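Clonduver Stays - room and amenity listings, README

Listings data for small hotels and guesthouses in Clonduver and along the Uvmont road. One row per room type, plus a file for the properties themselves. Read the part on prices before you use the prices.

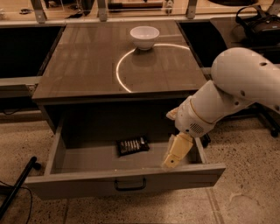 What's in it

properties.csv - 136 properties, one row each
rooms.csv - 1,395 room types
amenities.csv - long format, property_id + amenity code
reviews_short.csv - 3,343 guest comments, English only, names stripped out
codes.txt - the amenity codes, spelled out

All UTF-8, comma separated, header row on top. Quotes around anything with a comma in it. Excel sometimes eats the leading zeros in property_id, so import that column as text.

Where it came from

Properties filled in a form, Halyna Kravchuk and Jihad Semaan phoned the ones that didn't. Staltusia (the booking desk, not the travel agency with nearly the same name) gave us their room sheets for the Uvmont side. Merged by hand. Kadir Akbulut did the matching and there are still a few duplicates where a guesthouse changed owners and kept the sign.

Comments come from the paper cards left at reception. Typed up by Hanan Awwad and Nour Moussa. Spelling left as written, mostly.

Columns, properties.csv

property_id - five digits, text
name - as on the door, not as on the booking sites
area - old_town, harbor, station, uvmont_road, other
stars - 0 to 5. 0 means unrated, NOT bad
checkin_from, checkout_by - 24 hour clock, local time
front_desk - all_day, part_day, none
dist_station_m - walking distance in meters, measured along the street
parking - free, paid, street, none
pets - yes, no, ask
last_contact - year and month only

Columns, rooms.csv

room_id
property_id
room_label - whatever the owner calls it. "Blue room" is a real value
beds - free text, sorry
sleeps - integer, does not count cots
bath - private, shared, mixed
window - yes, no, inner_court
price_low, price_high - see below
breakfast - included, extra, none

Prices

Per room per night, before city tax. price_low is the cheapest weeknight in winter and price_high is the most expensive night in August. Nothing in between. Don't average them, the result means nothing.

29 properties gave one flat price all year. For those low and high are the same number and that's correct, not a bug. Blank means they didnt want it published. Please don't fill blanks in from the booking sites.

Amenities

Owners ticked these themselves. "Wifi" means wifi somewhere in the building. "Spa" is anything from a full floor to one sauna by the laundry, so we split it in v2 into spa_full and spa_small. Old code spa still shows up in a few rows - treat as unknown.

step_free is the one to be careful with. It means no steps from street to front desk. Says nothing about the room or the bathroom. Phone the place.

Known problems

- harbor and old_town overlap on two streets. We went with whatever the owner said
- Salameh guesthouse is in twice, once as an annex. The annex has its own door and its own prices so it stays
- sleeps is missing for most of the hostel dorms
- dist_station_m still uses the old station entrance. The new one is on the other side of the tracks, redo planned
- some comments are clearly about the restaurant next door
- a few checkin_from values are 00:00, which means not given

Changes

v2.1 - 2024-10-21. Fixed parking for the station area, dropped closed properties, new comments added through the end of summer.
v2 - May update. Spa split, pets column added, room_label no longer lower cased.
v1 - first release. Don't use it, ids have changed.

Using it

Free for research, teaching, local trip planning and so on. Credit "Clonduver Stays" and the version. No reselling, and no contacting the properties in bulk - they were promised that when they signed up. If you put the comments online, run your own check for phone numbers first, we caught the ones we saw.

Corrections

Send property_id, the column, the old value and the new one. One line each is fine. Owners can ask to be taken out at any time and we drop the row in the next version. Jihad handles properties and rooms, Hanan handles comments. Replys can take a week or two in high season.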